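Travel tips from my kitchen table: keeping track of where your photos were taken

We came home from Clesham in January with a phone full of pictures and a big argument over which harbor was which. My husband swore the blue door was in Plorano. I said Brirano. Neither of us could prove it, so now I do things a little differently, and most of it happens at home with a cup of coffee and stuff out of the junk drawer.

Photograph the sign first

Before I take a single pretty picture in a new town I take an ugly one of something with the name on it. A bus stop, a parking sign, the menu outside a café, whatever is closest. Everything after it belongs to that town until the next sign turns up. It takes 5 seconds and it has saved me hours!
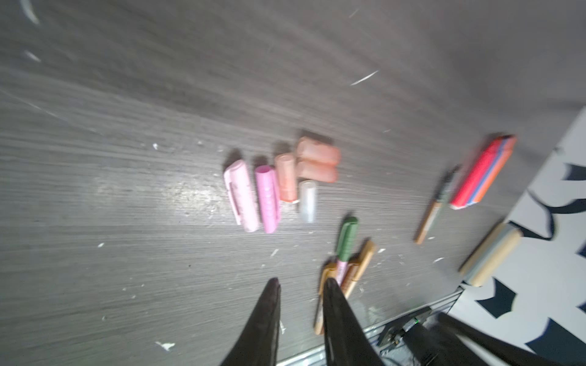 Sort the prints by town, on the table, before anything goes near an album. I get 100 of the small size printed after a long trip (200 if the grandkids came along) and give every town its own color on the back. Pale pink, a brighter magenta pink and a peachy orange, like the caps up there, are easy enough to tell apart in daylight, but I wouldn't put the two pinks on neighboring towns if you sort at night under a yellow bulb like I do. Write near the edge and let the ink sit a good while before you stack anything. I have a lovely sunset with Sastry printed backward across the sky.

Keep the paper scraps

Ferry tickets, bakery bags, the little card from the hotel. I drop them in one envelope per town and write the town on the front the same evening. Receipts fade, so copy down anything you care about. Mine from the Plorano ferry was blank by spring.

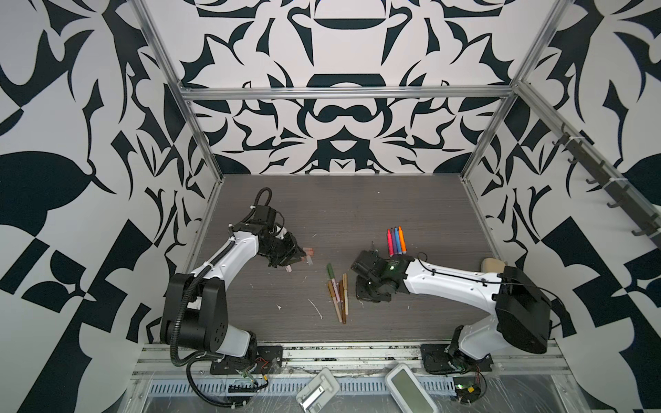
Make a back-of-the-map list

Buy the paper map. I know, I know, but you can number the stops right on it and then write the list on the back: number, town, one thing you'll remember. "Church with the crooked step" is plenty.
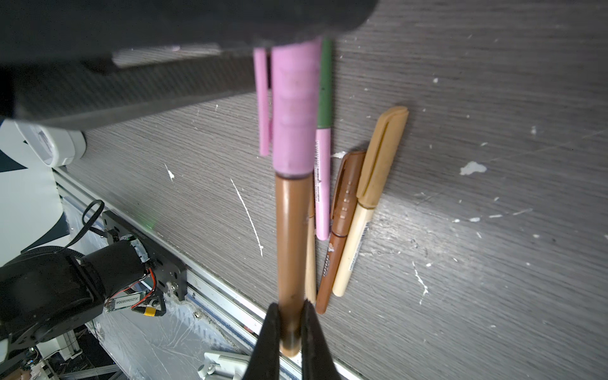

When you still can't place one

Look at the edges of the picture. Shop names, license plates, the shape of the street lamps, a hill in the distance. Then pull up the photos you took just before and after and see if the same hill is there. My neighbor Gergely Lakatos once placed one of my mystery churches from the bell tower alone, after I'd spent a whole evening on it. He'd walked past it every morning on his vacation. 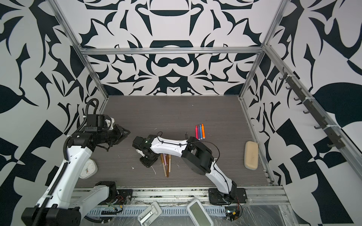 If that doesn't get you there, email the local tourist office and attach the picture. Keep it short, say what year you visited and which towns you know you went through. I've written to three of them and got two very nice answers, one with a bus timetable attached. The third never wrote back, so that print lives in a box marked "somewhere near Brirano" with 40 others.

And the blue door was in Sastry, by the way. We were both wrong.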